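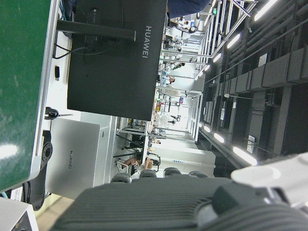 Mavport Moths – list archive

From: Martim Henriques
Date: 5 September 2022
Subject: Re: Underwings, and what to do with them

Imtiaz Liyanage wrote:

> Has anyone else been buried in Large Yellow Underwings? I ran the Siletti
> at Jiltden on the warm night and by dawn there were 400 in the box, all
> of them in a temper. Anything delicate that had wandered in had been
> trampled. I found one Canary-shouldered Thorn hiding under an egg tray
> with most of a wing missing.
>
> Two questions. Do I have to count every last one for the records, or can
> I put "lots"? And is there any way of keeping them out short of turning
> off the light?
>
> Imtiaz

Imtiaz,

You have my sympathy and you can't put "lots". I tried it in my first year and got a very polite note back asking whether "lots" was more or fewer than "loads", which I had used in July.

Count them if you can stand it. If you can't, count a few trays properly, work out the rest from that, and write "estimate" next to the number. An honest estimate is fine. What drives everyone mad when the sheets come in is a row of figures all ending in two noughts and no word of how they got there. Last season's sheets for Shenoy Wood gave us 2,296 underwings between them, and I would say half of those were the same few dozen coming back each night for the egg boxes.

As for keeping them out, no. They like light, they like warmth, they like your left ear. You can do a bit about the damage though. Put in more trays than you think you need, and stand them on edge so there are plenty of narrow gaps for the small stuff to get down into. Then get up early. I know. But the underwings sit fairly still until the sun gets on the box, and after that it's like opening a tin of angry toffees. Throw an old sheet over the whole thing before it gets light and you can have your tea first.

The other thing is to run it for a shorter time. On a close night I switch off after 3 hours and empty it there and then – I miss whatever flies towards dawn, but what I do get still has its wings on. Just say on the sheet that it wasn't a full night.

Please don't tip them all out on the lawn at breakfast time. I did this at Jiltden when I had the plot next to the hedge and the robins had it worked out by the second morning. By the end of the week there was a queue. Long grass, well away from the trap, and a different patch each time. The ones that get into the house can be dealt with in the usual way, with a glass, a postcard and bad language.

It does tail off. By November you'll be standing out there in a hat over a trap containing one December Moth that can't read a calendar, and you'll think fondly of the lot of them. I caught 90 moths in the whole of that month last year and was grateful for each one, even the Winter Moth that drowned itself in my cocoa.

Do send the thorn in, by the way. Half a wing still counts as a record.

Martim

PS If anybody has a spare rain guard for a Siletti, mine has gone over the fence again and the dog next door has views about returning it.

Recent messages on this list
- Ivy blossom: worth going out with a torch?
- Sugaring recipes (please, no more rum)
- Hornets in the trap at Shenoy Wood
- Egg boxes wanted, any size
- Re: Re: Is this a moth or a bit of bark

Archive page last updated: November 2022

Contact the list owner | © Mavport Moths and the message authors | Back to top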